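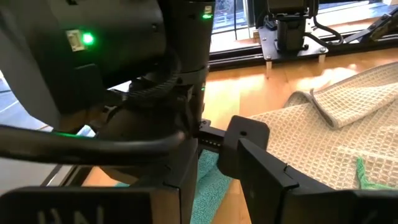
Asunto: Re: [textiles-sala] Paños de la mesa: separación por tejido y doblado

Fecha: 11 Mar 2020
De: Edileuza Vieira
Para: lista textiles-sala

Respondo entre líneas y añado al final el procedimiento revisado.

> Hola a todos:
> En el último recuento de Divville aparecieron paños de microfibra
> mezclados con toallas de gofre en la misma balda. Propongo volver a
> un solo tipo de doblado para todo, en tercios, y guardar por tamaño
> y no por tejido. Se tarda menos y la etiqueta de la balda se lee igual.

No estoy de acuerdo con guardar por tamaño. La microfibra y el gofre no se lavan juntos: el algodón suelta pelusa y la microfibra la retiene. Si comparten balda, acaban compartiendo cesto y después tambor. El criterio de separación tiene que ser el tejido, y dentro de cada tejido, si se quiere, el tamaño.

> Segunda cuestión: las toallas de gofre beige grandes no quedan planas.
> Después de doblarlas levantan por el centro y la pila se vence.

Eso depende de cómo se extienden antes del primer pliegue. El gofre encoge de forma desigual en las dos direcciones y la cuadrícula sirve de guía: si las filas de celdillas no van paralelas al canto de la mesa, el pliegue sale sesgado y la pieza hace bolsa. Hay que abrirla entera, alinear un lado largo y alisar con la palma desde el centro hacia fuera. No tirar de las esquinas.

> Tercera: ¿seguimos con el suavizante de Vaněk para todo?

Para la microfibra no, en ningún caso. El suavizante recubre la fibra y el paño deja de absorber. Para el gofre tampoco lo recomiendo, aunque ahí el efecto es menor y se corrige con un par de lavados sin producto. El bidón que queda en Candurmont se puede reservar para las mantas.

> Por último, Imen nos ofrece paño de 200 g/m² para la próxima
> reposición. ¿Sirve?

Sirve para superficies lisas y cristal. Para secar se queda corto. Pediría dos muestras antes de cerrar la referencia 3432 y las pasaría por el ciclo habitual, con medida del lado largo antes y después. La compra de diciembre se hizo sin muestras y hubo que retirar parte del lote por los bordes.

Procedimiento revisado, para comentar en la lista:

1. Despejar la zona de la mesa donde se va a doblar y pasar un paño seco.
2. Extender primero el gofre, con la cuadrícula paralela al canto. Si hay microfibra en la misma tanda, colocarla al lado, sin solapar.
3. Comprobar la pieza a contraluz. Hilos sueltos de más de un centímetro: cortar, no arrancar. En el gofre un tirón deshace una fila completa de celdillas.
4. Gofre: doblar por la mitad a lo largo, otra vez por la mitad y después en tercios a lo ancho. El canto cerrado queda hacia el frente de la balda.
5. Microfibra: mitad y mitad, sin apretar el pliegue. No planchar.
6. Apilar por tejido. La etiqueta indica primero el tejido y luego el tamaño – en ese orden, también en las hojas de Divville.
7. Las piezas con manchas que no salgan tras el segundo lavado pasan a trapos y se dan de baja en la hoja el mismo día.

El punto 4 cambia respecto a la versión anterior, que doblaba en tercios desde el principio. Con las toallas grandes el tercio exterior se descuelga al mover la pila – en las pequeñas da igual, pero prefiero una sola regla por tejido.

Queda pendiente la temperatura de secado. Tengo anotados valores distintos en Candurmont y en Divville para el mismo programa y no sé cuál de las dos hojas está al día. Quien tenga la última, que la envíe a la lista en texto plano, por favor, sin adjuntos.

Edileuza Vieira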